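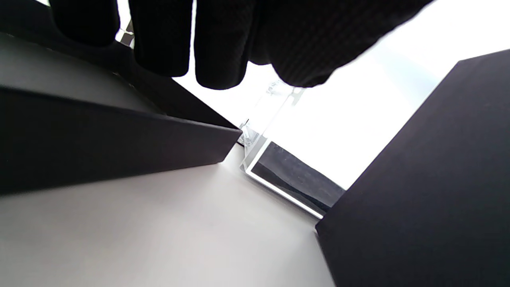 Yareli Tlapale
August 2018

I finished the English dub of Wostari last night and I want to write something about the voices. English is my third language, so please be patient with me. It will be a few posts.

First, for people who don't know it: Wostari is an animated series about a ferry town called Skovport, where the ferry has stopped coming. It has 2 seasons. Most of it is people talking in kitchens. If you need fights, there is one, and it is short.

I watched it first in the original with subtitles, and I was sure that the dub would be worse. I am usually that person. I was wrong with this one, or at least wrong for most of the episodes.

The harbor master is the best example. In the original she is very loud. She shouts at the boys, she shouts at the gulls, she shouts in the telephone. In the dub the actress goes down in volume when she is angry. The first time I thought my sound was broken and I went back to listen again.

It changes the character. In the original I laughed at her. In the dub I was a little afraid of her, and then in episode 19, when she reads the letter from Drornholm, I had to stop and make tea before I could continue.

About this letter. The subtitle says "I will not come before winter." The dub says "Don't keep the room for me." I don't know which is closer, I don't speak the original language well enough. But the second one is what a real person writes to his mother when he is ashamed.

Somebody replied to ask if the brothers have the same actor. Yes! Both are played by one man, and he has two scenes where he argues with himself. The older brother breathes in before he speaks. The younger one starts talking and then has no air at the end of the sentence. After I noticed it I could not stop hearing it.

Now the part I don't like. The shopkeeper, Mendoza, has a completely different accent in season two. It is clearly a new actor, and I have nothing against him, he is funny. But the old Mendoza spoke slowly, and many of the jokes were written for slow speaking. Now the joke arrives and the other characters are still waiting for it.

Also the children. In the original they sound like children. In the dub they sound like adults who are holding their nose. The small girl with the bicycle is the exception – I believed her in every scene, also when she sings badly on purpose. It must be difficult to sing badly in the right way.

One more thing that I have not seen other people mention: the crowd voices. When there is a meeting in the town hall, you can hear real sentences in the background if you wear headphones. One man complains about his knee for almost the whole scene. A woman asks twice if the window can be closed. It closes later, and you hear the wind go away.

I tried to find out who wrote these lines, but the credits only say "additional voices" and then a long list. If you worked on it and you see this, I liked the knee.

Which version should you start with? I would say the dub for season one and the original for season two, because of Mendoza. My sister says this is a crazy way to watch a series and she may be right.

Please don't tell me anything about the special that comes in November. I have seen the poster and I already know too much from the poster.

Correction to the post about the letter: it is his aunt, he does not write to his mother. The mother is the one on the boat. Thank you to the two people who wrote to me very politely, and also to the one who didn't.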